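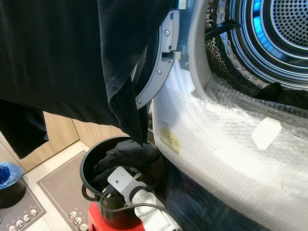 *Fig. 1. Garment in front of the open dryer door, bucket on its stool.*

## Session 7: House rules for laundry tasks

Welcome back! This is my favourite week of the module. Cloth is a wonderful thing to set rules for: it never hangs the same way twice, it hides whatever is behind it, and it will catch on anything with a corner. Most handling standards were written with rigid parts in mind, so the Torkthorpe sheet (the one you were given in August) borrows what it can and fills in the rest.

Please read rules 1 to 14 before the practical. We'll spend our time on the ones people argue over.

### Clearances round the door

An open dryer door is a fixed obstacle, and it goes into the task plan as one. Look at the latch in Fig. 1, sticking out from the ring: just the sort of thing a sleeve loves! Rule 4 says the planned path must clear the door ring *and* anything that projects from it, with the cloth's full hanging length added to the arm's own reach. Salamatu Omoregie's group at Landeg went through 247 logged laundry runs and found 23 snags, nearly all of them on paths planned for the gripper alone.
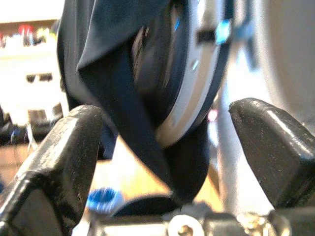 *Fig. 2. Wrist view: fabric between and above the two fingers.*

### What the wrist view is for

Rule 6 is short: never judge a grasp from one camera. A close view like Fig. 2 is superb for finger position and poor for nearly everything else, so check it against the head view before you give the go-ahead. If the two disagree, stop and look again. Meirion Prydderch will happily argue this with you over coffee (he wants a force reading as well, and I'm coming round to it).

### Cables and containers

Power leads get their own line on the risk sheet. Write down where each one runs, what it passes over and how far it sits from the receiving container.
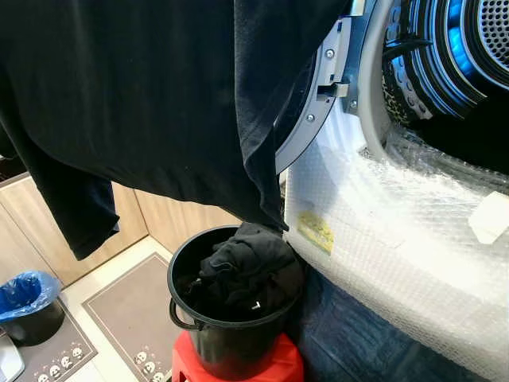

The container itself counts as part of the workspace. If it stands on something, the pair is assessed together: height, footing, and what a sideways tug on the cloth would do. Plullura's older checklist treats the stand as furniture and leaves it out, and you'll still meet that version in the wild. Use ours, please.

Rule 9, on stopping, needs two people who can both reach the stop without crossing the arm's path. Agree the word you'll shout beforehand. "Stop" is fine!

Zidance users: your speed limits are set per task, so reload them after every restart. 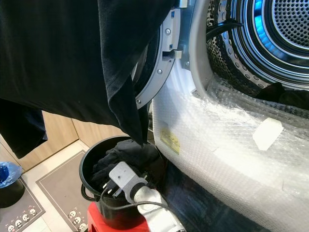
### Before the Sunday practical

- Fill in a risk sheet for Fig. 1, cables included.
- Mark the two clearances you would measure first.
- Bring one rule you'd rewrite, with your wording.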